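The Cement King of Furville

Everyone in Furville can recite how the richest man in town got rich. He left school at 13, sold one bag of cement, bought two, and never looked back. I heard it at the bus stop, then at church, then from the man himself, on stage at the Tridimov Hotel. Tickets were 3,000 each.

"What did the first bag cost?" I asked.

"Sacrifice," he said, and the hall clapped.

I wrote that down with a question mark.

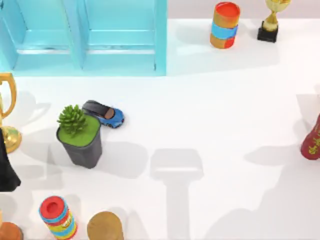
The Road to Jultstead

His old school is in Jultstead, 7 miles out. The clerk let me read the register. He was still on it at 18, fees paid in full by Awwad Cement.

"That was his uncle's company," she said. "You didn't know?"

I asked whether anyone else had come to look. She turned the book around and had me sign for it. Mine was the only name on the page.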